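**Sturnside robotics practicum, Saturday log.** 2018-04-14. Posting as I go. Same task as last week: pick a cup, carry it to a named cell, release it upright.

---

1/ Replaced the hand-tuned cell offsets with a lookup built from the calibration run. The old offsets were measured with the arm cold and nobody had rechecked them since the gripper was remounted. Error at the far cells was up to 11 mm. Lookup file is in the Birkadex repo under `cells/`.

---

2/ Dataset count before today: 1482 attempts, of which 395 are cup placements. The rest are block pushes from the first half of the term and don't help here. Wike (our labeling script) now skips them by default. Pass `--all` if you want them back.

---

3/ Line detector first. Threshold on hue, thin, fit segments, merge anything within 2 degrees. Works on straight, intact tape. Splits one line into several wherever the edge is ragged, then fails to merge them when the fragments disagree on angle.
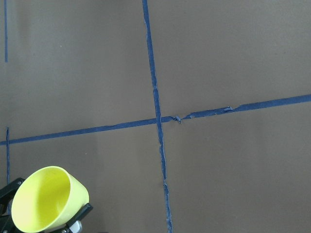

---

4/ Merge step now weights each fragment by length before averaging the angle. Short fragments stop dragging the result. I also raised the minimum segment length, which drops the little stuff at the crossings. Cell assignment on the replay set went from 81% to 93%.

---

5/ Remaining failures are nearly all wrist-camera views where the cup covers part of a line. The detector reports an open cell and the planner refuses to continue. Correct behavior on paper. Slow in practice, since each refusal sends the arm home and costs us the attempt.

---

6/ Considered masking the gripper with a fixed polygon. Fine for the fingers, useless for the cup, whose tilt depends on where it was grasped. Dropped it.

---

7/ What I did instead: extend every fitted segment until it hits another one or leaves the view, then close cells from the extended lines. Gaps under 40 pixels are bridged without penalty. Larger ones are bridged with a lower confidence, and the planner decides.
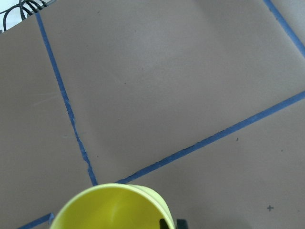 8/ Bridging needs a test set of its own, so I've started pulling wrist views by hand. Criteria: cup held, at least one line interrupted, cell still obvious to a person. A good candidate has the near-vertical strip ending just above the cup and the diagonal one stopping close to the rim, so neither reaches the other and the corner has to be inferred. I have 101 of these so far. Keeping them out of training.

---

9/ First pass on that set, cell closed correctly:

- no bridging: 34
- bridging, fixed gap: 77
- bridging, confidence scaled: 88

The last row costs an extra 6 ms per view. Acceptable.

---

10/ Side issue. Hue threshold drifts when the overhead lights are dimmed. Waltia's auto white balance was on again after the driver update. It's now forced off in the launch file. If your colors look wrong, pull before you debug anything.

---

11/ For the class demo: cells are named by row letter and column number, origin at the corner nearest the arm base. Two groups have been using the opposite corner. Your scores will be wrong if you do this. Check `config/origin.yaml`.

---

12/ Open items:

- release height is still a constant, should come from the grasp
- retry without homing after a low-confidence bridge
- write up the merge weighting for the report, section 3
- rerun the replay set with bridging on

Branch is `april-bridge`. Review comments before Tuesday's lab, please.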